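Tullska runs 33 furnished rooms for medium-length stays, and each of them has an armchair with one cushion on it. The cushion is the responsibility of Florencia Bravo, who buys and maintains the soft furnishings. I spoke to her on 22/08/2020, mostly about fabric and fill.

Her starting point was the chair. The current model has a rounded back and a gray upholstery with a visible texture. Bravo chose the texture for grip. "A smooth cover on a smooth seat travels forward every time someone sits down," she said. "With a rough weave you get friction. A light pillow on that fabric mostly stays where you put it."

Mostly is the word she repeated. The chair seat is flat, the pillow is underfilled by design, and a pillow set on its lower edge will slide if the base is too close to the front of the seat. Her instruction to staff is to push the lower corners back until they touch the upholstery behind, then let go of the top.

The ruffle is a separate question. Wenceslao Zapata, who handles laundry, wanted a plain piped edge, on the grounds that a ruffle holds lint and takes longer to dry. Bravo kept it. "A piped edge shows a bad fill immediately," she said. "The ruffle covers two or three centimeters of slack. On a white pillow in a gray chair, the outline is what people see from the door."

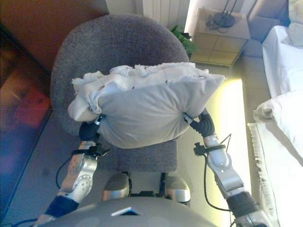
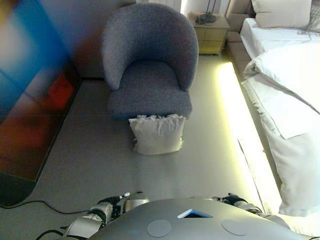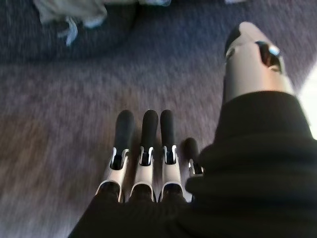
On fill, she has moved from feather to a polyester cluster. The feather version looked better for an hour and then needed work. The cluster version weighs less and comes back after compression, but it migrates to the corners if the pillow is carried by one end. She asks people to take it by both sides and to shake it before it goes down.

Zapata's view of the covers is less settled. White was picked to match the bedding, so that everything could go through one wash program. He accepts the logic but says the floor undoes it. "A pillow that goes on the floor while you do the bed comes back with a gray edge," he told me. His covers are rated for 200 washes. He has retired several at well under half of that, nearly all for marks in the ruffle that a normal cycle would not shift.

Bravo's order for the rooms is now fixed: bed first, nightstand second, chair last. Cables on the nightstand are coiled behind the lamp if there is space — in the smaller rooms there often isn't. The pillow is the final item before the door is closed.

A trial of removable ruffles, attached with flat snaps, is planned for January in 15 of the rooms. Zapata has asked for a darker thread on the seam. Bravo has not agreed to it yet.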